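Skedo Table Rules: Your Questions Answered

Welcome! Marlies Rainer and I get asked these things nearly every month, so we finally sat down and wrote them out.
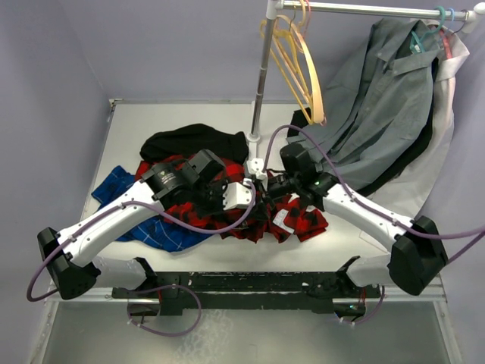
Can I reach in to straighten a shirt?
Please pause both arms first, even if it's only a sleeve (we know, it's tempting!).

How often do we check the cables?
Every 4 hours, and again after any bump or snag you hear.

Who do I tell if a hanger gets caught?
Press stop, leave it hanging, and call Lenuța Enache at extension 1022. She's lovely about it, even at closing time.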